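September 20, 2026
Posted by woton_shop

Has anyone here bought the Hosseinzadeh kitchen pack for the Zasstead simulator? I run a small lab with two people and we want to test pick-and-place policies before we put any time on our real arm. The pack is listed at $547, or $582 with the extra cabinet layouts. The product page says it covers mugs, bowls and shelves but doesn't say much about how the views are set up or whether the objects behave. I don't want to pay for something that only looks good in a demo. We already have the Kutari base license, if that matters.

kutari_user7

We've had the $582 version since January. The base license matters, you need it or nothing loads. Setup took me an afternoon, mostly because the installer put the textures in the wrong folder and I had to move them by hand.

The mug tasks are the best part. You get room views that show the arm, plus a close view from the gripper. These are from our own runs:
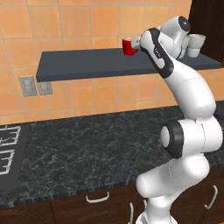
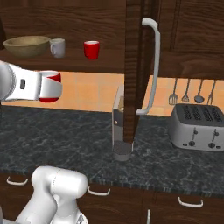
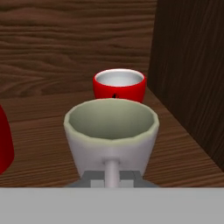

Mug tasks in the kitchen pack. Gripper view is the last one.

Pay attention to how things look in the close view. A policy we trained only on the room views did badly when we switched it over, and we ended up training on both. Open cabinet doors also take some planning – the arm will clip one if your path is lazy, and the pack does register the contact.

Contact on the mugs was fine for us at the default time step. The bowls slid more than I liked until I raised the friction to match our real ones. There are 5 preset tasks and the rest you write yourself. The docs for writing tasks are thin, but the preset files are readable and you can copy from them.

For two people I would get the version with the extra layouts. Training on one kitchen gave us a policy that knew one kitchen.

zass_tom_bench

Never used the pack but $547 seems like a lot for some cabinets. You can make your own in a weekend if you know the format.

gridlock547

Check your graphics card first. Ours ran fine with one view and crawled with all of them on. Support took over 7 days to answer and then told me to lower the render size – it did help. I'd buy it again but I wouldn't count on support.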